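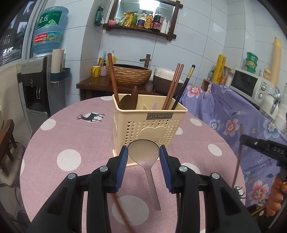 October 26, 2019

Spoons all evening! I should be asleep but my head is still buzzing, so I'm writing this down before it goes.

Rafsan has asked me at least once a month since January whether a machine can do the kitchen yet, and I always give him the same answer, which is "some of it, ask me again." Tonight I'd say a bit more of it. Putting a spoon away in the caddy sounds like nothing. I've done it every day of my life without a thought. But go slowly, with two fingers that can only open and close, and it's a whole little puzzle - which end do you hold, how far do you tip it, and what do you do about the chopsticks already leaning across the compartment you wanted? I love this stuff. I could talk about chopsticks for an hour (Anjana says I have).

The plastic spoon worries me more than the wooden things. It's pale and you can nearly see through it, and I keep wondering how a machine is supposed to find the edge of something like that on a pink cloth with white polka dots. Karthik thinks that's solved, or nearly. He sent me a long message about it and I read it twice on the bus and I'm still not sure. His test at Trusside was on a bare gray bench with one kind of spoon, 549 tries. A bench is a bench. A real kitchen has a rice cooker next to the sink and toothbrushes by the soap.

Chopsticks I'd put a year or two further off than spoons. Too thin, and they roll. Rezaul says shop floors will get there first because the bins stay where you bolt them, and he's probably right, though I'd be so much happier to see it at home.

Want to try the wooden spatula next, long handle first. Must call Obaidul back about Thursday's parts, no, he said next week. Also buy dish soap.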